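Ticket: Booking confirmations not reaching guests
Opened by: Renji Yokoyama, front office, Cludmont
Assigned to: Satish Sisodia
Opened: May 2020
Priority: High

Guests who book through the Wandereck form get the "thank you" page but no email. The booking shows up in our calendar as normal. I have had 11 calls from people asking if their stay went through. Staff addresses at Cludmont get the emails fine.

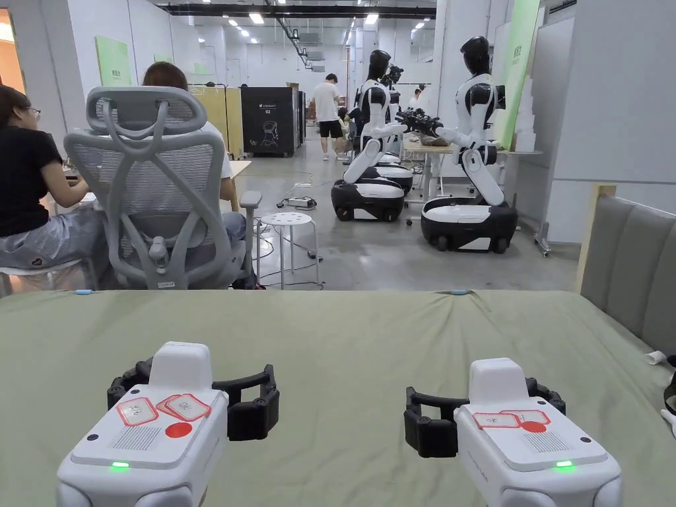

Work notes

Satish Sisodia: Checked the outgoing queue on the mail server. 40 messages are sitting there as deferred, all to outside addresses. Restarted the mail service. Queue went down to 38 and stopped. Left the queue alone after that so we don't get flagged for repeat sends.

Satish Sisodia: The bounce text says the sending address failed the SPF check. Looked up our DNS record and it still lists the old server. The site was moved to the new Amrani host last week and the record was not updated with it. This also fits with the internal mail working, as that never leaves our own server.

Renji Yokoyama: Do I need to tell guests to book again? Some are asking.

Satish Sisodia: No. The bookings are saved. Please don't enter them a second time or they will be charged twice.
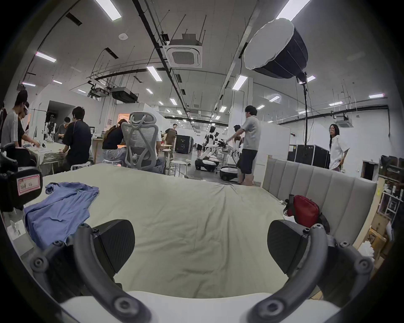
Satish Sisodia: I don't have the login for the DNS panel. Asked Séverine Royer, who set up the domain. She sent it over after lunch. Added the new server to the SPF record and took out the old one. Also lowered the TTL so the change goes through sooner.

Séverine Royer: There were 2 SPF records on the domain, one left from the newsletter trial. Two records will fail the check even if one is right. I merged them. Please test again in 4 hours.

Satish Sisodia: Tested with three outside accounts. All three got the confirmation, one of them in the spam folder. Released the queue and it cleared.

Renji Yokoyama: Called back four guests and they have the email now. One got it twice, which is fine with her.

Status: Resolved
Still open: DKIM is not set up for the new host. Moved to a separate ticket, assigned to Essam Chraibi.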